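**Teaching a pair of small arms by hand: how many goes, and why does mine hesitate?**

Posted by Catriona Kerr, 2024-09-11

I've got two little arms on a bench in the spare room at Clotbridge and a second pair I move about by hand, so that whatever I do, the first pair copies. The job is passing a sponge from left to right. I recorded 40 goes over a weekend and trained on the lot. Now the left arm carries the sponge to the middle, stops, and has what I can only call a think. Sometimes the right one comes to meet it. Sometimes they both wait, like two people at a narrow door.

Do I need more goes, or better ones? My brother-in-law says 1,000, but he isn't the one holding the handles.

---

**Roman Czerwiński**

More data. Always more data. Also check your cables.

---

**Reijo Savolainen**

Before you record anything else, watch your own recordings back. I'd bet you pause in the middle. Everyone does, because you're checking that the second grip has taken before you let go of the first. The arm has no idea you were checking. It learns that the middle is a place where one stops.

Throw out the worst 10 and redo them with one rule: the receiving hand sets off before the giving hand arrives. Practise without recording until it's dull. And don't look straight at the bench if the arms won't be able to see what you see. Drive from the camera picture only. It's horrible for an evening.

---

**Hilkka Hämäläinen**

Agree with Reijo about the pause, though I'd keep a few of the clumsy goes where you fumble and recover, or it will never learn to get out of trouble.

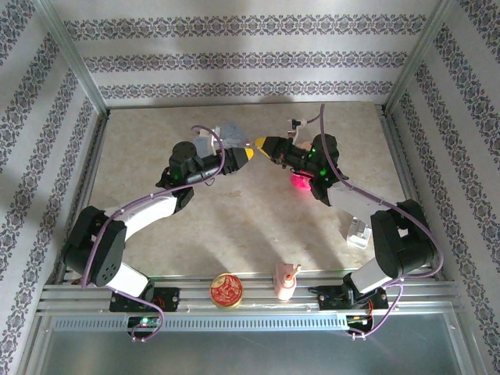
Handovers went better for me once I picked a meeting place and stuck to it. I'd been swapping wherever I felt like it, and the arms took after me. Now I bring the two yellow tips nearly together over the middle of the floor, with just a small gap, and every practice run goes through that point. Mind where the cable goes too. Those purple ones loop up over the wrists and down past the shoulders, and if you twist the wrist the long way round you'll be teaching it to do the same. Small things can live on the rail between the two mounts, as my red-lidded tin and pink pump bottle do, but leave them put between recordings or it may decide the tin matters.

Start with the sponge in one spot, get that working, then move it a little each time. I did more than 40 in the end, in batches of 5, with tea.

---

**Catriona Kerr**

Watched them back. I pause in every single one. In one of them I pause long enough to sneeze. Redoing the worst tonight, and Roman, the cables are fine.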